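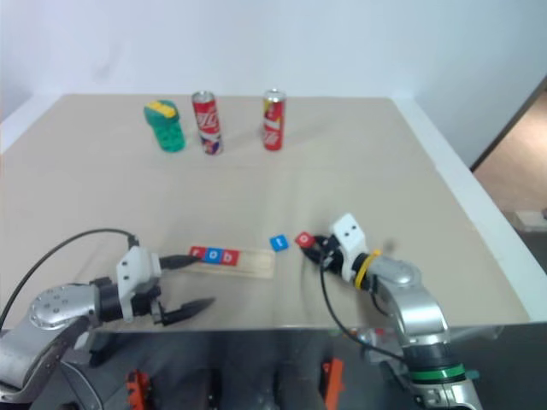 Letter tiles and their tray on the beige table.

Letter tile FAQ
By Siddiqui – 11 Oct 2020
2 min read

Which colour is which?
In my set the tiles are red or blue, and the letter o comes in both. My favourite bit, and the kids at Casora sort them without being asked!

Do I need the tray?
I'd say yes. Tiles wander on a bare table, and a raised edge keeps a word in line. 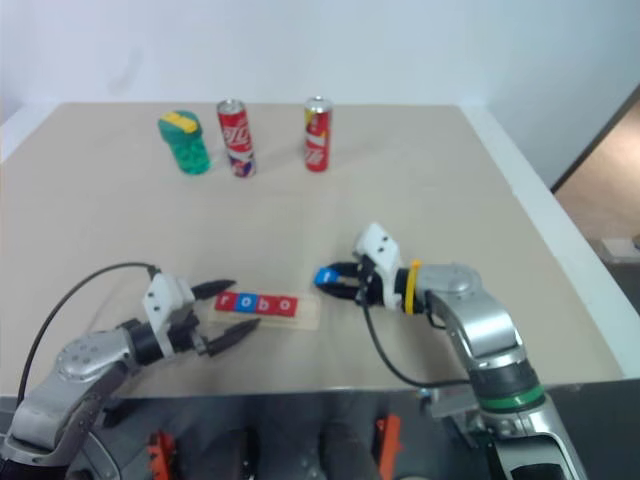
A flat board is fine too if that's what you've got – just go slower with wobbly little hands.

How long should a word be?
I start with three letters and move up to four once they're keen.

How do I clean them?
Damp cloth, then air dry. Please don't soak the wood.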